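The slow work of telling a robot when to let go

At Garka, a small robotics software firm, the working day starts with a text file. It lists every recording made the day before, and beside each one there is a column for remarks. Most of the remarks are short. "Slipped." "Wrong face." "Closed early." Paora Harawira reads them before he opens anything else, and by the time his tea is finished he usually knows which part of the program he will be taking apart.

Harawira leads the group that writes the control and planning code for a two-armed bench system. The arms were bought in. The company's own work is the layer above them, which it calls Plomik, and which has to turn an instruction such as "pick this up and pass it across" into two sets of joint movements that agree with each other.

Passing an object from one hand to the other is something people do without thought, and for that reason it makes a poor sales pitch. Visitors expect something grander. But a great deal of useful bench work depends on it. A part may lie with the wrong side up, or close to one arm and far from where it has to go. If the robot can't change hands, somebody has to lay out every part in advance so that it never needs to.

The first version of Plomik treated the job as a timetable. One arm would move to a meeting point and stop. The other would come in, close its fingers and wait. Then the first would open. Each step had a fixed length, and the whole sequence took 47 seconds. It worked well enough when the part was held exactly as the program assumed. When the part sat a little crooked in the fingers, the second arm closed on a corner, and the first let go regardless.

"It had no idea anything was wrong," says Harawira. "It had done what was on the list. The part was on the table and the program said finished."

The present version has no fixed steps. It keeps a running estimate of where the part is, which arm has hold of it and how sure it is of both. The arms are allowed to move on only when the estimate is good enough.
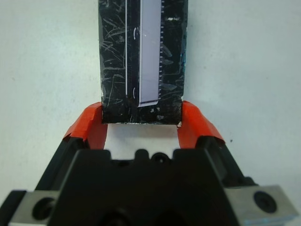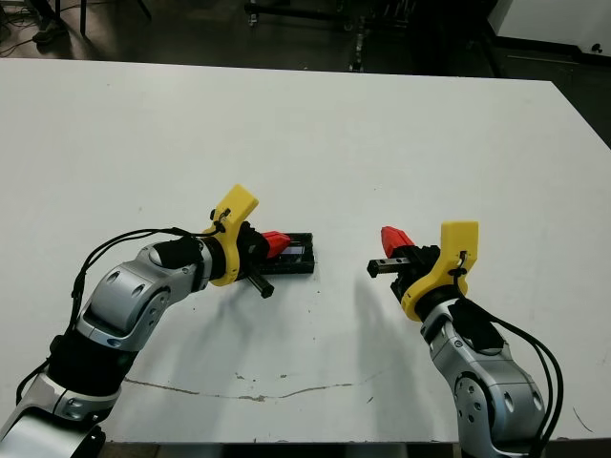
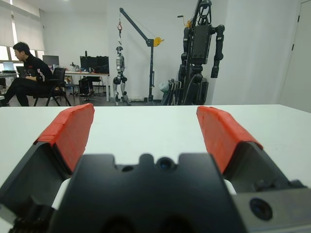
Perception is the side of the work that belongs to Aurelia Wyss, who joined from a company making inspection software for printing presses. Her code takes in the camera views and has to settle on a single answer to the question of where the part is. The views disagree more often than an outsider might think. From the wrist, a part held between the orange fingertips is large and sharp, but its upper end can run out of view, leaving the software to work out the length from the piece it can see. A view from over the bench takes in both arms and the surface between them, yet a part lying under a gripper may be half covered by the finger above it. Neither is enough by itself, and the two don't always arrive at the same moment.

That last point took up most of Wyss's first winter. Each camera sends its pictures with a time attached, and the arms report their joint positions on a clock of their own. If the clocks drift apart, the software matches a picture with a position the arm has already left. At low speed the error is small enough to ignore. At working speed it puts the part several millimetres away from where it is.

She tried correcting the drift after the fact and found that the corrections were themselves late. In the end she wrote a small program, called Numell, that does nothing except compare clocks. It runs all the time, beside everything else, and marks each reading with how far it can be trusted. A reading that comes in with a poor mark isn't thrown away. It counts for less.

"People always want to drop the bad data," Wyss says. "I would sooner keep it and know that it's bad. Sometimes it's all you've got for that half second."

Shiny black surfaces are her least favourite. They give back whatever light is in the room, and the bright patch slides along the surface as the part turns. Early on, the software followed the patch and ignored the part. Wear helps, oddly enough. Scratches stay where they are while reflections move, so a scuffed face gives the program more to hold on to than a new one. Printed marks are better still. A row of evenly spaced ticks carries a direction, and the program can use that to tell whether a block is tilted in the grip. It can also be fooled by them, as one tick looks much like the next and a match that is off by a single mark still seems a good one. Wyss's answer was to make the program look for the end of the row before it trusts the middle.

The planner has a different set of worries. It has to choose a place for the two grippers to meet, and that place must suit both arms, including their elbows and the cables that run along them. The arithmetic for the arms is well understood. Cables are harder, as they hang and bend in ways the model of the arm doesn't include. For a time the planner would find a short, neat path that twisted a wrist almost all the way round, and someone would have to stop the run before a connector came under strain.

Harawira's group dealt with this by charging for it. Every path the planner considers is given a cost, and wrist rotation was made expensive. The paths became longer and duller. The planner now draws up 500 candidate meeting points for each pass, scores them, and keeps the best few in reserve in case the first becomes impossible on the way. Changing to a reserve point in mid-movement was the hardest single piece of code to get right, according to Harawira, and the piece he is least willing to let anyone tidy.

Then there is letting go. The giving arm needs to know that the receiving arm has a proper hold. Finger position tells it that the receiving fingers have stopped moving, though they might have stopped against each other's edges or against the wrong part of the object. Motor current tells it that they are pressing on something. The answer Plomik uses is a small tug. Once both hands are closed, the receiving arm pulls very slightly, and the program watches whether the giving arm feels it. If it does, the part is joining the two. The giving arm then opens over a fraction of a second, and the receiving arm keeps checking the load as it goes.

The tug was not in any plan. It came from an afternoon when the two of them stood in the kitchen passing a spoon back and forth with their eyes shut, trying to say aloud what they were waiting for before they released it. Wyss was sceptical that it would carry over. She now describes it as the only part of the system that she can explain to her parents.

The tooling gets less attention from outsiders and takes up more of the staff's time. Every run is recorded in full, including the planner's rejected choices, and can be played back at any speed with the program's beliefs drawn over the pictures. A viewer shows the estimated outline of the part in one colour and the confidence in another. When the two go wrong together, the fault is usually easy to find. The awkward cases are those where the program is confident and mistaken, and for these the team keeps a separate folder. It is required reading for anyone new.

Playback has changed how the group argues. Meetings used to turn on what people remembered seeing the arms do. Now someone opens the recording and moves to the moment in question, and the talk tends to be shorter. Harawira admits that it can also be a way of putting off decisions, because there is always another recording to look at.

There have been wrong turns. A learned release model, trained on past passes, did very well on the parts it knew and opened the fingers too soon on almost anything thinner. It was taken out after 2 weeks. Harawira hasn't given up on learning and expects to use it for choosing grips, where a poor guess costs a second attempt and nothing more. He is firm that the release should stay in code that a person can read from top to bottom. Wyss is less firm. She thinks the hand-written rules will have to give way once soft parts such as bags and cloths are brought in, and the two have agreed to leave the matter until then.

The company's first outside user is Moser, a repair business that wants to sort returned handheld goods by condition. Its staff have to look at every side of each item, and at present they turn each one over by hand. A trial of 7 item types is due to start in February. The system will be judged on how often a person has to step in, and on whether staff find the playback viewer any use when it stops.

Before then, the clock comparison has to be moved to a different computer, the cost for wrist rotation needs setting again for longer cables, and the folder of confident mistakes has to be gone through from the beginning. Wyss has put her name down for the folder.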